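Glare on a light table, and is maple a mistake for a craft room?
Home Workshop and Craft Spaces > Tables and Desks
2868 views

erka_dana
So I finally got the big table into the spare room and I love it!! Pale top, maple look, lots of fine wavy grain with a little pink in it. I paid $142 for it secondhand and carried it up the stairs with my brother-in-law. The one thing bugging me is the light. When the overhead is on I get a big white patch where the grain just disappears, and that's right where I want to lay out pattern pieces. Has anyone fixed this without swapping the table? I'd rather keep it. I smile every time I walk in.

jaseck
Congrats! Light tables are the best for sewing, you can find a dropped pin in a second. For glare I'd change the bulb before touching the top. A frosted one in a wide shade made a huge difference in my place.

SThomas
Going to disagree with jaseck a bit. A shade helps, but the finish is what's bouncing the light. If it's a satin or gloss coat you will always get a bright spot somewhere, and you'll only be moving it around. A matte topcoat would calm it down.

jaseck
Sure, but she said maple look. If that's veneer I wouldn't go near it with sandpaper. I went through a veneer once on a side table and there is no coming back from that.

SThomas
You don't have to sand through anything. A light scuff with a gray pad and then a wipe-on matte. I've done 2 tables this way and they both came out great.

erka_dana
Eek, I'm pretty sure it is veneer. Scuffing it scares me! What about moving the table? Right now it's lined up with the window and the ceiling light sits almost over the middle.

Nithin V
Move it first, it's free. Try turning it a quarter turn so you're facing the light from the side. Also a cutting mat covers most of the problem for pattern work. What's on the floor in there? Carpet makes a heavy table a pain to shift, but it does keep the noise down.

erka_dana
Gray carpet with a fine speckle in it, and I have to say the pale wood against the gray is my favorite thing about the whole room. It hides thread like a dream too (good and bad, haha).
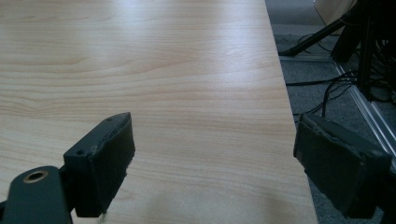

I'm going to try the quarter turn tonight after 5, when it's getting dark and the ceiling light is doing all the work. If that doesn't do it I'll go for a frosted bulb, and then the mat. The matte coat is last on my list — sorry, SThomas!

SThomas
Ha, no offense taken. Try a spot on the underside if you ever get brave.

pillai_makes
Jumping in to say please don't cover that grain all the time! I had a mat down on mine from September right through the winter and the wood under it ended up a different shade from the rest. Roll the mat up when you're done for the day.

erka_dana
Oh, good to know, I would have left it out forever. Rolling it up it is. Does anyone have a mat size they like for cutting long pieces, like pant legs?

Nithin V
Go as long as the table lets you. Two smaller ones taped together always creep apart on me.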